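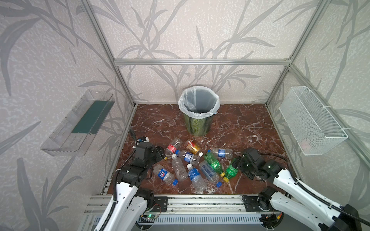
Abbildung 1: Zwei Roboterarme, zehn Kunststoffflaschen und ein runder Abfallbehälter mit eingelegtem Beutel.

4.2 Dokumentation der Festnahmen

Die Gewahrsamsbücher der Polizeiwachen in Bavov und Mirnelen bilden die wichtigste Quelle dieses Abschnitts. Ausgewertet wurden 2.772 Einträge. Erfasst wurden jeweils der Zeitpunkt der Einlieferung, der Festnahmegrund, die anordnende Dienststelle sowie der Zeitpunkt der Entlassung oder der Vorführung vor Gericht. Nur bei 1.454 Einträgen waren alle vier Angaben vorhanden. Am häufigsten fehlte die anordnende Dienststelle, vor allem bei Festnahmen, die von Sondereinheiten vorgenommen und anschließend an die örtliche Wache übergeben wurden.

In Bavov wird das Gewahrsamsbuch handschriftlich geführt. Die Einträge stammen meist von der diensthabenden Person am Schalter und werden beim Schichtwechsel gegengezeichnet. Mirnelen verwendet dagegen das elektronische Register Fillex, das beim Anlegen eines Falls eine Uhrzeit automatisch setzt. Diese Uhrzeit bezeichnet den Moment der Eingabe. Zwischen Festnahme und Eingabe konnten nach Auskunft der Befragten mehrere Stunden liegen, besonders bei nächtlichen Einsätzen. Für die Berechnung der Haftdauer wurde deshalb, soweit vorhanden, das Einsatzprotokoll herangezogen.

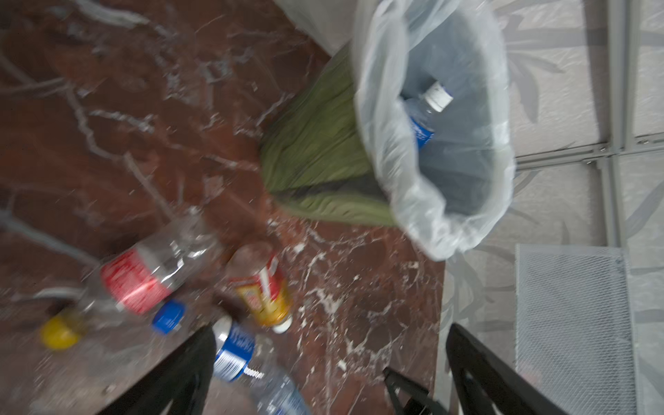
Abbildung 2: Kunststoffflasche mit weißem Schraubverschluss und blauem Etikett im Beutel eines Abfallbehälters.

Ergänzend wurden 40 Interviews mit Beamten, Strafverteidigern und ehemals Festgehaltenen geführt. Die Beamten beschrieben die Zuständigkeit bei gemeinsamen Einsätzen uneinheitlich. Ein Teil ging davon aus, dass die Wache mit der Übernahme der Person auch die Dokumentationspflicht übernimmt. Andere sahen diese Pflicht bei der Einheit, die den Zugriff durchgeführt hatte. Eine schriftliche Weisung dazu konnte in keiner der beiden Wachen vorgelegt werden. Verhoeven beschreibt für den Bezirk Bai eine ähnliche Lage und führt sie auf parallele Befehlswege zurück, die erst auf Ministerialebene zusammenlaufen.

Die Strafverteidiger nannten als Folge vor allem Schwierigkeiten bei der Haftprüfung. Fehlt die anordnende Dienststelle, lässt sich im Verfahren kaum klären,

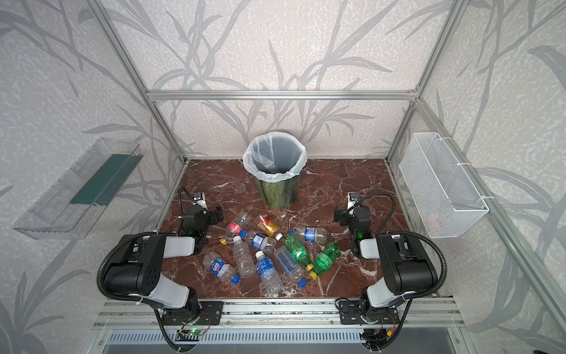

wer über die Festnahme entschieden hat und auf welcher Tatsachengrundlage. Mehrere Anträge auf Akteneinsicht wurden mit dem Hinweis zurückgewiesen, die Unterlagen lägen bei einer anderen Behörde.

Zu beachten ist, dass beide Wachen der Auswertung zugestimmt hatten und die Bücher vorab kannten. Einträge aus dem April liegen für Bavov nicht vor, der betreffende Band war zur Prüfung bei der Staatsanwaltschaft. Festnahmen ohne jeden Eintrag sind in den Daten naturgemäß nicht enthalten. Hinweise darauf finden sich in 2 Interviews und werden in Abschnitt 4.3 getrennt behandelt.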